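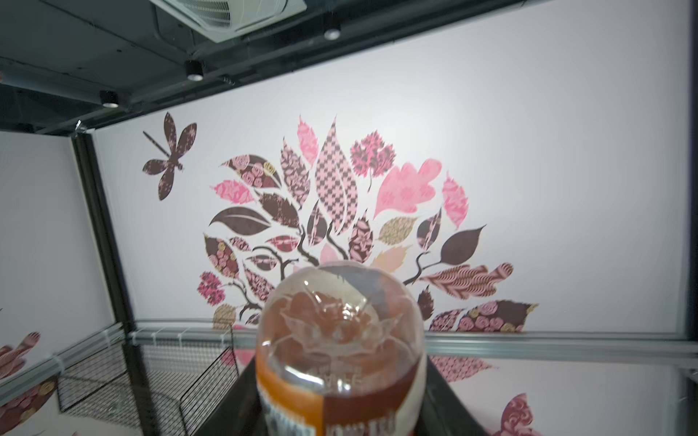

드라사이드 휴게실 꾸미기 중간보고
받는 분: 베나니 기금 기즐란 스칼리 님
보내는 사람: 이페오마 에데트
2019년 8월 24일

기즐란 님, 안녕하세요! 지난번 통화에서 "표만 잔뜩 있는 보고서 말고 그냥 얘기하듯이 써 달라"고 하셔서 정말 그렇게 씁니다. 나중에 후회하셔도 저는 몰라요. 정산표는 따로 붙였으니 숫자가 궁금하시면 그쪽을 먼저 보셔도 됩니다.

벽부터 말씀드릴게요. 제일 오래 끌었고 제일 말이 많았던 부분이라서요. 나무 그림 벽판은 다 붙었습니다. 처음 신청서에는 "밝은 색 벽지 또는 도장"이라고만 적었는데, 봄에 같이 보신 시안 가운데 흰 바탕에 잎이 부채처럼 퍼지는 그 안으로 갔어요. 짙은 갈색 가지가 가운데 모여 있고 거기서 잎이 사방으로 뻗는데, 잎마다 무늬가 다릅니다. 분홍 바탕에 흰 넝쿨 같은 무늬가 든 것도 있고, 갈색에 분홍과 금색 장미가 든 것도 있고, 길쭉한 체크무늬 잎도 있고요. 저는 오른쪽에 있는 물결 줄무늬 잎이 제일 좋습니다. 압델가니 엘 카티브 씨는 무늬 없는 갈색 잎이 섞여 있어서 그나마 눈이 쉰다고 하시네요. 취향이 이렇게 다릅니다.

시안 때 걱정하신 분홍색 이야기도 해야겠지요. "너무 달콤해 보이지 않을까요?" 하셨던 것 기억합니다. 저도 조금 겁이 났어요. 그런데 바탕이 하얗고 갈색이 꽤 많이 들어가서 생각보다 차분합니다. 동그란 분홍 꽃(이게 꽃이냐 털실 방울이냐로 점심시간 내내 다퉜습니다)이 포인트가 되고, 왼쪽 위에는 잠자리가 한 마리 날고 있어요. 잠자리는 원래 빼자는 의견이 있었는데 아델 아부 제이드 씨가 끝까지 지켰습니다. 지금은 다들 그 벽을 "잠자리 벽"이라고 부르니 아델 씨의 완승이에요.

벽판은 위판과 아래판으로 나누고 그 사이에 은색 알루미늄 레일을 가로로 둘렀습니다. 설계 때는 레일 없이 그림이 쭉 이어지는 쪽이었는데, 위스테티 쪽에서 아래판만 따로 갈 수 있게 하자고 제안했어요. 의자 등받이나 청소 도구에 긁히는 건 거의 아래쪽이니까 맞는 말이다 싶어서 바꿨습니다. 그림이 중간에 끊기는 게 아깝긴 한데 아래판에도 잎무늬가 계속 나오니까 멀리서는 그렇게 거슬리지 않더라고요. 이 변경으로 일정이 2주 밀렸습니다. 미리 메일로 알려 드린 그 2주예요.

그다음은 음료 자리입니다. 기금 신청 때 제일 앞에 적었던 게 "앉아서 뭐라도 마실 수 있는 곳"이었지요. 이제 벽 앞에서 병 음료를 마실 수 있습니다. 주황색과 짙은 갈색 라벨이 붙은 투명한 병에 불그스름한 갈색 음료가 든 게 있는데, 이게 벽 색깔과 얼마나 잘 어울리는지 모릅니다. 맞춘 것처럼 보이지만 우연이에요. 이스마일 엘 카티브 씨는 "음료수까지 인테리어 예산으로 샀냐"고 놀리는데, 아닙니다! 음료값은 기금에서 한 푼도 안 나갔습니다. 저희 운영비로 처리하고 있고 정산표에도 없어요. 혹시 물어보는 분이 계시면 그렇게 답해 주세요.

병 이야기가 나온 김에, 빈 병을 어디에 모을지는 아직 못 정했습니다. 입구 옆에 두자니 문이 걸리고, 창가에 두자니 여름에 벌레가 꼬일 것 같고요. 지난주에는 임시로 복도에 상자를 내놨는데 택배 상자로 오해한 분이 위층까지 들고 올라가셨어요. 다음 보고 전까지는 제대로 된 통을 정해 두겠습니다. 뚜껑은 있는 걸로요.

돈 이야기도 짧게 하겠습니다. 벽판과 레일, 설치비까지 치르고 남은 금액이 936유로입니다. 처음 계획대로면 조명에 다 들어가야 하는데, 이스마일 씨가 받아 온 견적을 보니 조명은 지금 것을 떼지 않고 방향만 돌려도 되겠더라고요. 그래서 여쭤보고 싶은 게 있습니다. 남은 돈을 의자 쪽으로 돌려도 될까요? 항목 변경이라 기즐란 님 확인이 필요한 걸로 알고 있어요. 안 된다고 하시면 원래대로 조명에 쓰면 되니 편하게 말씀해 주세요. 다만 의자는 주문하고 한참 기다려야 한다고 해서 답을 조금 일찍 주시면 감사하겠습니다.

의자가 왜 급하냐면요. 이용 신청서를 돌렸더니 29명이 냈습니다. 저희 목표가 30명이었으니 딱 한 명 모자라요! 압델가니 씨가 자기 이름을 써 넣으면 되지 않느냐고 했지만 운영하는 사람은 빼기로 약속했으니까 그대로 보고드립니다. 신청서에 "바라는 점" 칸을 만들었더니 의자 얘기가 제일 많았어요. 등받이가 있으면 좋겠다, 끌 때 소리가 안 났으면 좋겠다, 그런 것들입니다. 벽에 대해서는 "예쁘다"와 "좀 화려하다"가 섞여 있고, 어떤 분은 잎 이름을 알려 달라고 쓰셨어요. 분홍색 큰 잎은 참나무 잎처럼 생겼는데 나머지는 저도 모르겠습니다. 그린 분께 여쭤볼까 해요.

잘 안 된 것도 적어야 공평하겠지요. 첫째로 설치 첫날 소음 안내를 제가 깜빡했습니다. 옆방에서 회의하시던 분들께 드릴 말씀이 없었어요. 이틀째부터는 문 앞에 종이를 붙였습니다. 그리고 배송 주소를 예전 지르나우 사무실로 적어 보내는 바람에 레일이 하루를 엉뚱한 데서 잤습니다. 추가 운임은 제 실수라서 기금에 넣지 않았고요. 벽판 청소법도 아직 글로 정리가 안 되어 있어요. 마른 천으로 닦으라는 말은 들었는데 음료가 튀면 어떻게 하는지는 위스테티에 다시 물어봐 둔 상태입니다. 답이 오면 한 장짜리로 만들어서 벽 옆에 걸 생각이에요.

앞으로 할 일은 이렇습니다. 먼저 의자든 조명이든 남은 예산의 쓰임을 정하고, 빈 병 통을 들이고, 청소 안내문을 붙입니다. 아델 씨는 맞은편 벽에도 잠자리를 한 마리 더 날리고 싶어 하는데 그건 예산에 없는 얘기라 일단 못 들은 척하고 있습니다(그래도 혹시 관심 있으시면 살짝 귀띔해 주세요). 최종 보고서는 11월에 드릴게요. 그때는 신청서를 낸 분들께 실제로 써 보니 어땠는지 여쭤본 내용을 같이 넣겠습니다.

한번 들러 주시면 더 좋고요. 오전에 오시면 비교적 한산해서 벽을 천천히 보실 수 있습니다. 오시기 전날 문자 하나만 주세요. 음료는 제가 삽니다.

이페오마 에데트 드림

붙임: 정산표, 위스테티 변경 합의서 사본, 이용 신청서 의견 모음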